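Gillespie Sutherland joined the Totholm robotics club for the biscuits. Two years on, Sutherland runs it, and the biscuits have been cut from the budget.

"We had 500 dollars and a list that came to 2,000," Sutherland says. "So we got very good at reading the list again."

The club is entering the Urness Cup in July, in the tidying-up class, where a pair of arms gets 10 minutes to deal with whatever the judges leave on a table. Rengifo College won last year. Sutherland brings this up often, for someone who says it doesn't matter.

Paper is this term's misery. "A mug has a handle. A mug wants to be picked up. An envelope has no such ambitions - you pinch it along the top and hope."

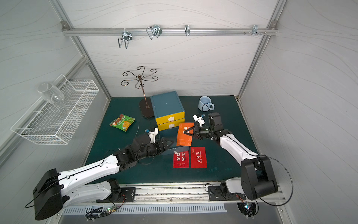 Practice goes for about 30 runs a night, each one logged, the bad ones in some detail. Sutherland's favourite entry reads "no". The parents have asked whether any of this will carry over to bedrooms at home.

"We've told them it's early days," Sutherland says, and goes off to look for a screwdriver.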